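Project Report: Refillable Closures for Household Liquids
Submitted by Octavio Huamán, 05/01/2019

1. Purpose

The project examined whether a screw closure designed for single use could be adapted for a refillable bottle without changing the neck. The work was carried out with sample closures supplied by Skaltcombe, and the bottles were of the Tesalen pattern.

2. Method

Three closure designs were compared. Each was opened and closed 60 times by hand and then left inverted for 40 hours on blotting paper. Torque was recorded at every tenth opening – a total of 3,153 readings was held in the department's file once earlier trials had been included.

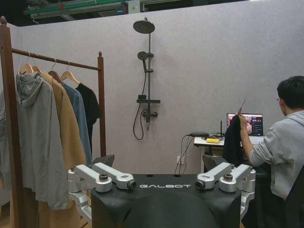 Figure 1. Gripper marked GALBOT, with metal linkages on either side.

3. Findings

The lined closure kept its seal throughout. The two unlined designs lost torque early, and one marked the paper after inversion. The Carvalho liner performed well but was difficult to remove for cleaning.

4. Recommendations

The lined design should be taken forward. Further tests with thicker liquids are advised, and the cost of the liner should be confirmed with Stendano before any tooling is ordered.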